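Ruvport Winter Walks: guided snow trip listings

README for release 2

Summary

Ruvport Winter Walks is a table of guided winter day trips collected from operator listings. Each row is one trip as it was offered for sale at the time of collection. The table has 1797 rows and 11 columns. It covers snowshoe walks, ski tours, ice walks and mixed trips that include a lift, boat or helicopter leg. Overnight trips are left out, apart from those where the overnight stay is sold as a separate item.

The release is meant for people who work on travel search, price comparison and trip planning. It is not a safety source. Nothing in it should be used to judge avalanche risk, snow cover or the fitness of a guide.

Files

trips.csv – the main table, UTF-8, comma separated, header in the first line
operators.csv – one row per operator, joined to trips.csv on operator_id
places.csv – start points, with region and country
changes.txt – row-level changes from release 1

Columns in trips.csv

trip_id – text, stable between releases
operator_id – text, joins to operators.csv
place_id – text, joins to places.csv
title – text, as printed in the listing
activity – one of snowshoe, ski_tour, ice_walk, mixed
hours_total – number, door to door
hours_on_foot – number, may be blank
transfer – one of none, road, lift, boat, helicopter
price – number, adult rate in local currency
meal – one of none, snack, lunch, unknown
season_note – free text 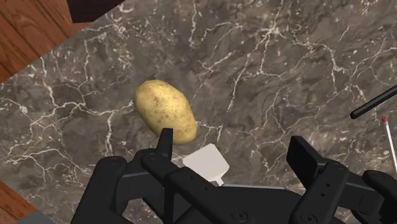 Maureen Hulme wrote in after release 1 that the meal column was close to useless for her. Half the trips she checked were marked "lunch" when the listing only promised hot drinks and a granola bar, and her users were turning up hungry at the trailhead. She asked for a separate value for anything you could not sit down to.

The snack value was added in release 2 for this purpose. The rule is now as follows. If the listing uses the word lunch, or names a main dish, the value is lunch. If it names only drinks, soup in a cup, fruit or bars, the value is snack. If food is mentioned but not named, the value is unknown. A blank listing is coded none. Dinner after the trip is not counted, even when it is included in the price.

Collection

Listings were read in October, when most operators have posted their winter prices. Pages were saved as plain text by Kisov, our in-house page reader, and the columns were filled by two coders working from the saved text. Where the coders disagreed, the row went to a third reader and the final value was kept. The original values are not part of the release.

Trips sold by more than one agent were merged under the operator that runs them. The merge step uses Yeoman, a matching script that compares title, start point and length. Yeoman is strict – it will leave two rows in place when the start points differ, even if the walk is clearly the same one. Users who need a count of distinct routes should do their own merge.

Known problems

hours_on_foot is blank for many helicopter trips. Operators tend to print flight time and total time and leave the walking time to be worked out. We do not subtract one from the other, as landing, briefing and gear fitting vary too much.

price is the adult rate for a shared trip. Private rates were dropped. Where a listing gave only a "from" price, that price was used and season_note contains the word FROM in capitals.

Some operators list altitude or distance inside the title. These were left as printed. A search for "2000" in the title column will return heights in meters, heights in feet and at least one club name.

place_id points to the meeting place, which may be a hotel lobby far from the snow. Do not use it to look up weather.
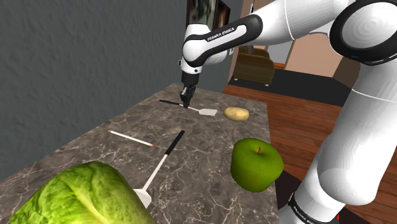
Seasons are not split into start and end dates. Many listings say "when conditions allow" or tie the opening to a lift schedule, and an exact date would suggest more than the operator has promised. The wording is kept in season_note with line breaks removed.

Loading

The files open in any spreadsheet program. Set trip_id, operator_id and place_id to text before import, or leading zeros will be lost. Users of the Judus loader should pass the header option, and should turn off automatic currency detection – it reads the kroner values as dollars.

Changes from release 1

Added the snack value to meal and recoded every row.
Renamed heli to helicopter in transfer.
Removed trips that were sold only as gift vouchers.
Moved region and country from trips.csv to places.csv.

Corrections

Send corrections with the trip_id, the column name and the text of the listing that supports the change. Corrections without a trip_id are held until the row can be found. Price changes made by an operator after collection are not treated as errors.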